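Kerkasby wall shelf, long version: six months in a kitchen

The Kerkasby is a single wood plank on a dark metal support, sold for kitchens and utility rooms. I mounted mine in March with the supplied hardware, into studs at one end and hollow-wall anchors at the other. Assembly took 13 minutes, excluding drilling.

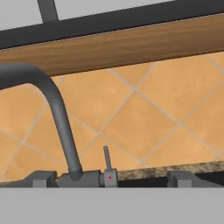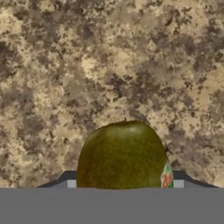 Si-woo Song, who fitted the same model over a tiled wall, disagrees with me on the anchors: the supplied ones spin in older drywall, and Lokska toggles should go in from the start. I had one spin out of the set, so I can't dismiss that. Song also reports a slight bow at midspan under a row of full jars.

My own load was lighter, mostly dry goods and two saucepans. Deflection after six months was too small to read with a steel rule. The factory oil is thin. A glass left overnight marked it, and I recoated with Batista hard wax on a Friday, two coats, 9 hours apart.

The older Allavley shelf has a better bracket, with slotted holes that allow some leveling after mounting. Kerkasby uses round holes, so the pilot holes have to be right the first time. The paper template is accurate if taped flat. The hex key is soft and rounded off on the last screw; use your own.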